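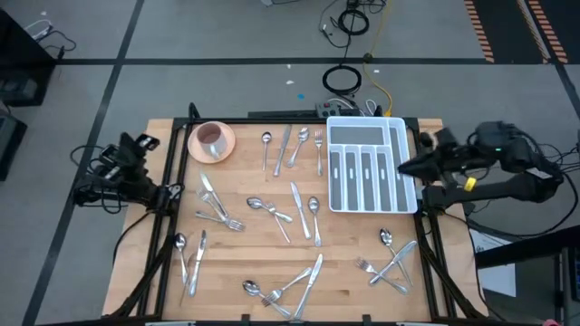

Flellbridge cutlery cell back at work after seven-week sulk

9 August 2020
By Viera Skála
2 min read

Search this site Go

The two-armed robot cell at Beltov's Flellbridge workshop is sorting cutlery again, after seven weeks in which its chief accomplishment was holding a fork over the wrong slot.

The cell has one job. Knives, forks and spoons are spread across a wooden tabletop, and a pair of black arms puts them into a plastic tray. Most households manage this without a maintenance log. Beltov's log for the cell reached entry 1802 on Friday, and a fair share of the recent ones say "spoon again".

Technician Kamil Pešek traced the fault to the mounting of one arm, which had crept out of line on its rail. The error was small enough to pass the morning check and large enough to miss a narrow compartment. He had already replaced a gripper pad, a cable and, by his own account, most of his opinions about the software.

"I spent a fortnight on the code," Pešek said. "Then I leaned on the base and it moved."

The repair took 11 minutes with a hex key. Realigning both arms afterwards took the rest of the week, as each has to agree with the other on where the table is. Pešek now marks the bolt heads with a paint pen so that a loose one shows up at a glance, and the morning check includes a firm shove.

Cable care has also been tightened. Slack from both arms is to be looped clear of the joints before start-up, and anything lying on the floor behind the table is supposed to be coiled by whoever used it last. Compliance was described as improving.

Astis, which supplied the mounts, has sent longer bolts and a polite note about torque settings. The settings were on page 7 of the manual.

Beltov plans to add a second cell, named Mabula, in October. It will handle cups.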